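Layug Glassware Terms – README

Version 2 of the term list and catalogue records

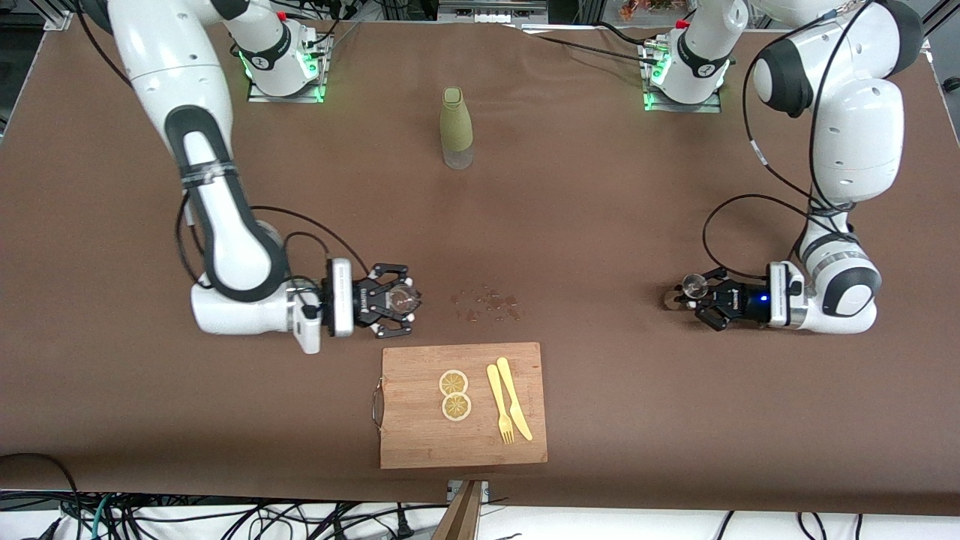
Small clear glass object held between two black gripper fingers just above a brown table surface.

Summary

Layug is a bilingual vocabulary for describing household and laboratory glassware in small museum catalogues. It pairs Canadian English terms with Filipino terms and gives a short scope note for each. The release also includes 3,000 catalogue records that show the terms in use. The records are text only.

The list was started at the Demdale local history collection, where the same tumbler could be entered as a glass, a cup, a beaker or drinkware depending on who was on shift. It is meant for cataloguers, but the tables are plain enough for anyone doing text classification or search work.

Contents

terms.csv – 547 preferred terms with scope notes
variants.csv – spelling variants, plurals and retired terms, each pointing to a preferred term
records.csv – catalogue records, one object per row
changes.txt – edits since the first version

All files are UTF-8 with Unix line endings. Fields are separated by commas and quoted where they contain one.

Fields in records.csv

record_id: text, unique, never reused
term_id: matches one row in terms.csv
colour: controlled value; "clear" and "colourless" are merged as "colourless"
form: blown, pressed, moulded, lampworked, unknown
condition: free text, as entered by the cataloguer
note_en: English description
note_fil: Filipino description; may be blank
source: Demdale or Buvness

The Buvness records came from a card index and are shorter. Many of them have no value in the form field. Blank means the card did not say, while "unknown" means a cataloguer looked at the object and could not decide. Please keep the two apart when counting.

How the records were made

Marites Manalo and Arnel Manalo wrote the scope notes. Sumeya Wubshet transcribed the Buvness cards. Amado Umali translated the notes and Jayson Umali checked the term matches. Each record was read by a second person before it was accepted. Where the two readers disagreed on a term, the broader term was used and the narrower one was moved to the note.

Donor names, shelf locations and insurance values were removed. Dates of manufacture were left out of this version as well. The cards gave them in 6 different styles, several of which could not be converted without guessing.

Known problems

"Goblet" and "stemmed glass" overlap. Both remain preferred terms until the scope notes are rewritten.

Stoppers are catalogued separately from their bottles at Demdale and together at Buvness. A join on record_id will not recover the pairs.

Filipino notes use everyday words where a technical term is borrowed from English. The borrowed term is kept in variants.csv so that searches still find it.

Condition text is not standardised. "Chip", "chipped" and "small chip to rim" all occur, and no severity scale should be read into them.

Loading

The files open in any spreadsheet program. Set term_id and record_id to text on import or leading zeros will be dropped. The Trultari import script expects the original column order – do not rearrange the columns before running it.

Changes from the first version

Pressed and moulded are now separate values. Retired terms were moved from terms.csv to variants.csv. Duplicate cards from Buvness were merged under the lower record_id. The centre-dot separator in older notes was replaced with a semicolon.

Corrections

Send the record_id, the field name and the proposed value. Changes to a preferred term also need a scope note in at least one of the two languages. Corrections are applied in September and listed in changes.txt.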